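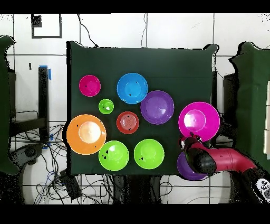

Horobets, Thu 30 July

Stedari: bowl layouts and color names, version 2

README

Stedari is a small collection of table layouts for bright plastic bowls, plus a list of the words people use for their colors. I started it because I love these bowls and kept setting them out in new ways, and then I wanted a way to write an arrangement down so that somebody else could put the same one on their own table. The second version is much bigger than the first and, I hope, a lot easier to use!

There are 200 layouts in the file. Each one says which bowls are out, where they go on the cloth, and what to do with them if you want to do more than look (stack them, swap two, line them up by size). There's also a list of color names, and I'll get to that, it's my favorite part.

What's in the folder

layouts.csv
One row per bowl per layout. Open it in any spreadsheet program.

colors.csv
The color words, with the bowl each word was used for.

README.txt
You're reading it.

The bowls

The set goes by the name Skisaretti. It mixes sizes and colors, and size and color don't follow each other the way they do in a rainbow nesting set. Magenta turns up small and large. Purple turns up more than once too, and you can't tell those bowls apart by the color word alone. The little lime green one is the baby of the family and I'm very fond of it. Orange is large, with an inside that goes pale toward the middle. The big magenta is the one everything else ends up inside sooner or later.

Red is the odd one. It has rings in the bottom, and some people call it a bowl and some call it a plate. In the file it is "red" and nothing more, so you don't have to take a side.

Any bowls will do, by the way. If your kitchen has a yellow one where mine has a blue one, write yellow over blue and carry on. The layouts care about which bowl is next to which, and about big and small. They don't care where you shop.

The cloth

I use a dark green cloth, sold as Trostex. I tried other cloths and came back to this one every time. The orange looks wonderful on it, and so does the red. Lime green you might expect to vanish on a green ground, but the dark shade is far enough away from it that it stands out very nicely. Don't iron the cloth flat for my sake. A few wrinkles at the edges change nothing in the layouts.

How a layout is written

Positions are given the way you'd say them out loud to someone standing at the same side of the table: upper left, top center, lower right and so on. No grid, no measurements. I did try a grid in the first version, and it made people fussy. They would nudge a bowl over by a hair and lose the fun of it.

A row has these columns:

layout: the layout number
bowl: size and color, for example "small magenta" or "large orange"
place: where on the cloth
next_to: the nearest bowl, when it matters
note: anything else, often blank

When a color appears in more than one bowl of much the same size, the place tells you which is meant. So you'll see "purple, by the blue" and "purple, below the big magenta" in the same layout. I went back and forth over giving them letters and decided that words were friendlier.

Things to do with a layout

Set it out and copy it from memory. Cover the file, wait a minute, try again. It's harder than it sounds, and the greens are usually what gets me.

Stack it. Begin with the widest bowl and work inward. Some of the stacks lean, and the ones that lean on my table have "leans" in the note column. If yours stands up straight, I'd be delighted to hear which bowls you used.

Pair it. Take out every bowl whose color has a partner and see what's left on the cloth. Children took to this one right away when I tried it at home, and so did I.

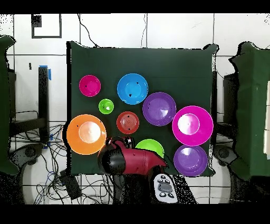 One reader of the first version wrote to say that "magenta" was no use to anyone under seven, that everyone at her table said pink, and that a layout which can't be read aloud to a child ought to be written again. She was right about the reading aloud! I've kept magenta in layouts.csv so the old and new rows still match, but pink is now in colors.csv beside it and you can swap one for the other all the way down the column.

The color names

There are 100 entries in colors.csv. I collected them by asking people what they would call a bowl if they wanted me to pass it to them. That's a different question from "what color is it," and it gets much better answers. Hardly anyone says "violet" when they want a bowl. They say "the purple one," and then they look again and say "no, the other purple one." Those second tries are in the file as well, in the column called again.

Lime brought in the most variety: lime, light green, apple, frog, tennis ball. Blue was just blue for nearly everybody, with a sky blue here and there. Orange got me "peach" from people who were looking into it and "orange" from people who were looking at the rim, and I kept both.

I haven't tidied the words. Spelling is fixed, nothing else.

Known gaps

All of the names are in English. I'd love lists in other languages, especially ones that split blue or green in places where English doesn't.

The layouts lean toward spread-out arrangements, with each bowl clear of its neighbors. There are fewer with bowls touching, and fewer still that begin with a stack. More of those are planned for December.

Lighting isn't recorded. Shiny bowls catch a white spot of light inside, and under a strong lamp that can make a color look paler than it is, so some of the entries in colors.csv may have more to do with the lamp than with the bowl.

Changes from the first version

Grid positions removed.
Pink added beside magenta.
Red no longer listed as bowl or plate.
The again column is new.
Blank notes are left blank (they used to say "none," and it was irritating to filter).

Using and sharing

Copy it, change it, print it, read it out at the table. If you pass it on, please keep the name Stedari and the version number with it so that people know which rows they have. New layouts are very welcome: send them with the same columns, and put your own bowl colors in exactly as you'd say them.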